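# Sorting the first-aid corner, July

The flat above the Clirkard shop has one surface that collects everything, and it was cleared in July. The job took most of a morning and ended with 18 things put back where they belonged. The gallery covers the last few of them: the medical bits, and some jewellery that had ended up in with them.

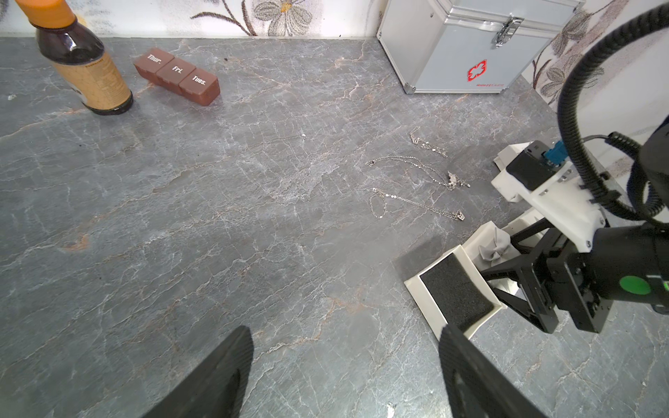 **Text and pictures: M. Pappas, household editor, Staselow Notes**

Three fine silver chains had worked themselves into a loose tangle. One has a sparkly pendant and another a small openwork heart. Fine chain is best untangled on a hard, flat surface with a pin, starting from the clasp end. They have since gone into a Storkach tin with 2 drawers, one for chains and one for everything else.

The pill organiser comes apart into single days, so the sections can be clipped back in any order. Thursday, Friday and Tuesday are together at the moment. The other days live in a washbag and will be joined up again when the next prescription is collected. 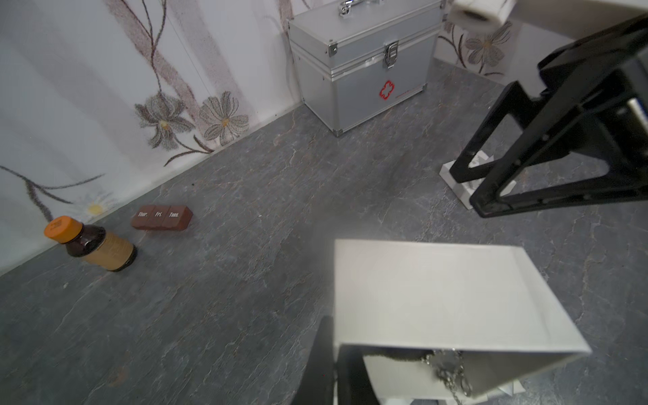

*First-aid case against the flowered wall, with the bottle on its side and the pill organiser nearby.*

The case is the sort with a latch on the front and a handle on top. Anything past its date goes back to the chemist, who takes old medicines over the counter. Plasters are kept at the top, bandages underneath. The plan is to go through it every 6 months.
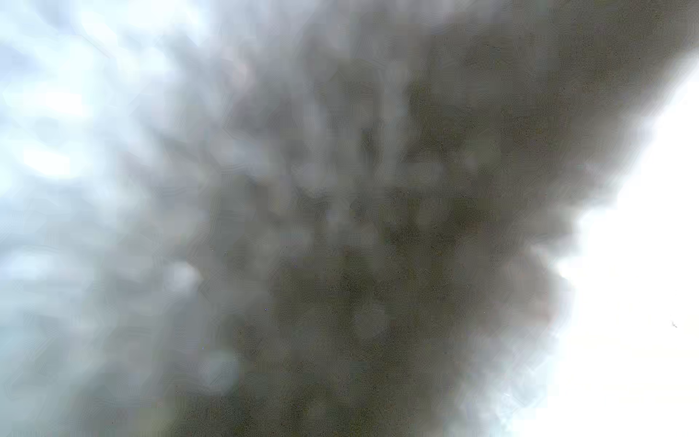
*Dark and pale greys, with white to the right.*

Finished by nearly 930 that morning. The bathroom shelf is next.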